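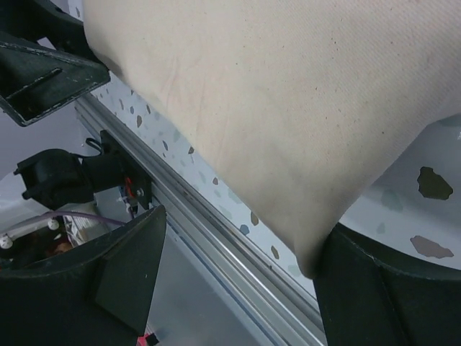
Fig. 1. Pale cream cloth with small dark specks in the weave.

**Avance textiles module — group report, second draft**

Our question was wether undyed cotton sold as "natural" fades or shrinks differently from bleached cotton after normal home washing. We got offcuts from Gament (remnants bin, Saturday morning) and a bleached sheet from the market stall on Edell Road.

Method. Cut into squares, 200 mm a side. 2 squares of each kept back as controls. The rest washed at 40, line dried, measured flat with a steel rule. Repeated for 6 washes. Wanted to do more — ran out of time in the laundry room.

Results. Undyed shrank more, mostly in the first wash. Around 5 per cent along the warp, less across. Bleached hardly moved. Probably pre-shrunk but the stall couldn't tell us. Colour: undyed went a bit lighter, judged by eye against the control so not very scientfic.

Problems. Edges frayed and made measuring hard. Should have hemmed them. Wash 3 went in with somebody's towels, kept the numbers anyway.

Still to do: graph for warp and weft, reference for the Tamihana handout, fix the page numbers.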